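Durska 300 Cold-Pour Repair Mortar for Concrete Paths and Yards

Home > Ground Surfaces > Repair Mortars > Durska 300

Product code: DUR-300
Supplied by: Clusgate Ground Supplies
Status: In stock at the main warehouse

Overview

Durska 300 is a one-part, cement-based repair mortar for worn, cracked and crumbling concrete on paths, yards, ramps and farm tracks. It is mixed with clean water only. No resin, hardener or separate bonding liquid is needed on sound, damp concrete. The cured mortar is light gray and dries paler in full sun.

The product is made for outdoor horizontal surfaces. It is not a leveling compound and will not flow to a flat finish. It holds the shape it is given by the trowel, so falls and cambers can be rebuilt by hand without side forms in most cases. Edges at open ground, curbs and drains do need a form.

Durska 300 replaces the older Durska coarse mortar. The water demand of the two products is different. Do not use the old mixing chart, which is still printed on some pallet sheets.

Where to use it

Suitable surfaces are cast concrete, precast slabs bedded on concrete, and old cement screed that is firmly attached to its base. Typical jobs include scaled surfaces, broken slab corners, wheel ruts, spalled areas over shallow aggregate and the filling of dormant cracks after they have been cut out.

Do not use on asphalt, packed earth, gravel, timber, painted concrete or gypsum-based products. Do not use over expansion joints. A joint that is filled with rigid mortar will break on one side or the other, and the joint must be carried up through the repair and sealed with a flexible product such as Somerance joint sealant.

Surface assessment

Check the whole surface before ordering. The visible edge of a damaged area is seldom the edge of the weak material. Tap outward from the damage with a hammer and mark the line where the sound changes from dull to sharp. The repair area should extend past that line on every side.

Cracks need a separate decision. A crack with clean, level edges can normally be cut out and filled. A crack with one side standing higher than the other points to movement in the base, and surface mortar will not hold it. Where loose fragments keep collecting along a crack after sweeping, the edges are still breaking down and should be cut back further than usual. 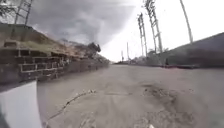 Dusty path surface with a thin crack and a large, darker rough patch.

Color is a poor guide to strength. Dark areas may be damp, stained, previously patched or simply rougher than the surface next to them. Use the hammer test, and where the result is unclear, cut a small trial hole.

Preparation

Saw the outline of the repair square to the surface. Feathered edges are the most common cause of early failure with this type of mortar and are not covered by the supplier's warranty. Remove all weak concrete inside the cut. Light breakers are preferred, as heavy ones can bruise the concrete that is meant to stay.

Brush and vacuum the area. Compressed air may be used if the line has an oil trap. Wash with clean water, leave the surface to soak, then remove standing water with a sponge or blower. The base should be dark and damp with no shine when the mortar goes down.

If steel is exposed, clean it back to bright metal on all faces and coat it with Palamarchuk steel primer. Leave the primer to dry fully. Do not let it spread onto the concrete, where it reduces bond.

Mixing

Use a forced-action mixer or a slow drill with a spiral paddle. Free-fall drum mixers leave dry lumps and should not be used. Put most of the water in the tub first, add the powder with the paddle turning, and mix for 3 minutes. Let the mix stand for 2 minutes, then stir again and adjust with the rest of the water.

Do not exceed the water limit on the bag. Do not add cement, sand, plasticizer or antifreeze. Mortar that has started to stiffen must be thrown away. Adding water at that stage brings back the feel of the mix but not its strength.

Placing and finishing

Work a thin coat of the mortar into the damp base with a stiff brush. Place the main fill while this coat is still wet. Press it hard into corners and against the saw cut, then strike off level with the surrounding surface. For deep repairs, scratch the first layer and allow it to stiffen before placing the next.

Finish with a wood float for general foot traffic. A broom finish, drawn across the direction of travel, is advised on slopes. Avoid steel troweling outdoors. It closes the surface, makes it slippery when wet and can trap water beneath the skin.

Cover with plastic sheet or damp burlap as soon as the surface can take it without marking. In wind or strong sun, start at one end and cover as work proceeds. Protect from frost until fully cured.

Technical data

Form: dry powder, gray
Base: Portland cement, graded sand, fiber
Mixing: clean water only
Mixing time: 3 minutes
Standing time: 2 minutes
Application: trowel or wood float
Finish: wood float or broom
Overcoating: when fully cured and surface dry
Bags per full pallet: 87
Storage: dry, off the ground, in unopened bags

The pallet quantity is for the standard bag only. Mixed pallets are made up to order and ship from a separate bay.

Related products

Palamarchuk steel primer
Somerance joint sealant, gray
Somerance foam backing rod
Durska fine surface mortar, for shallow wear

Delivery and handling

Full pallets are delivered to the curb by tail-lift truck. The driver cannot move pallets across gravel, grass or steep ground. Bags are shrink-wrapped, but the wrap is not weatherproof once it has been cut. Orders placed in March may take longer to ship while spring stock is being moved.

The powder contains cement and is harmful to skin and eyes. Wear gloves, goggles and a dust mask when opening bags and mixing. Wash splashes off at once with plenty of water. Full safety details are in the safety data sheet, which is sent with each order.

Technical questions

Send the size and depth of the repair, the type of traffic and the age of the concrete, if known. Requests are handled by Inna Bondarchuk, technical desk, Clusgate Ground Supplies. Samples of cured mortar are available for color checks on request.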